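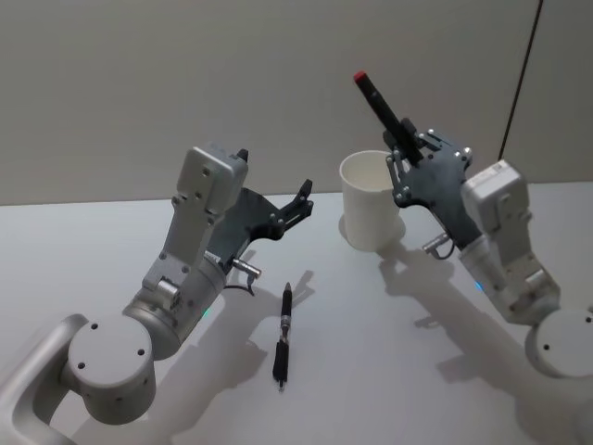

Page 2 of 31

Speaker notes: Signing abroad without losing home
Tuesday session, small room, 40 minutes plus questions

Opening

Thank the organizers. Say who I am: Karine Leclerc, artist management, mostly singers who already have an audience in one country and want one somewhere else. Ask for hands: who here manages, who performs, who is from a label. Adjust from there. If it is mostly performers, skip the section on commission splits and go straight to touring.

Main point, say it early: a deal for "the rest of the world" is only as good as the way it defines the rest of the world.

The Korkness case

Azucena Cervantes has said I can use this one with her name on it. She had a home agent, Jad Jaber, on a handshake. No paper at all for the first four years. Then Skerex offered to represent her everywhere outside her home market. She signed in May.

The contract defined home as one country. Jad had been booking her in three. The two neighboring countries were where she made most of her live money, and overnight they belonged to Skerex, who had no one there who knew the rooms.

The Korkness festival was the first problem. Jad had already confirmed her. Skerex had a conflicting date on hold. Both offices told the promoter they spoke for her. The promoter, reasonably, gave the slot to somebody else.

Pause here. People usually want to know who was at fault. I think the paperwork was. Both agents did what they believed they were hired to do.

How it was fixed

A side letter, 2 pages. Read the three clauses out slowly:

Territory listed country by country, with no regions and no "and surrounding areas."
Any date confirmed before signing stays with the agent who confirmed it, including the commission.
One shared calendar. A hold counts only when it is in the calendar.

Spyros Karagiannis drafted it. He is in the room on Tuesday, so point him out and let him correct me.

Money

Keep this short. Audience numbers first. Before the deal she was selling out the Rinthorpe, capacity 716. First show abroad under the new agency sold 253 tickets in a hall nearly three times that size. That is a normal result. Say so, because artists in the audience will have had the same night and think it was only them.

Who pays for that show? In her case the tour support came from the label and was recoupable, so in the end she paid. Ask this before signing. Agents will not usually bring it up, as it isn't their money.

Do not get into exact commission rates. Last time that took up the whole question period.

Language

Fatos Dimitrov's point, credit him: singers get told to record in English the week they sign. Azucena waited. She did one duet, half and half, and kept the album in Spanish. Radio abroad played the duet. Fans at home mostly ignored it, and she was fine with that.

I don't have a rule here. Some of my artists switched and were happy — one of them can't stand her own first English single and still has to sing it every night.

Play 30 seconds of the duet if the sound works. If it doesn't, move on and don't fuss with the laptop.

Film and TV

Only if there is time. Big agencies sell the idea of acting work and books. Ask for names: who in the film department has heard your music, and when can you meet them? Jurić did this before signing and got a lunch and one audition. Didn't get the part. Still thought it was the right question.

Questions

Likely ones: how to leave a handshake deal (in writing, with thanks, with a list of open dates), whether to use one lawyer for both contracts (yes, as long as the lawyer is yours), and what happens to streaming income (separate talk, Spyros has a handout).

Finish by 3:40. The next speaker needs the room.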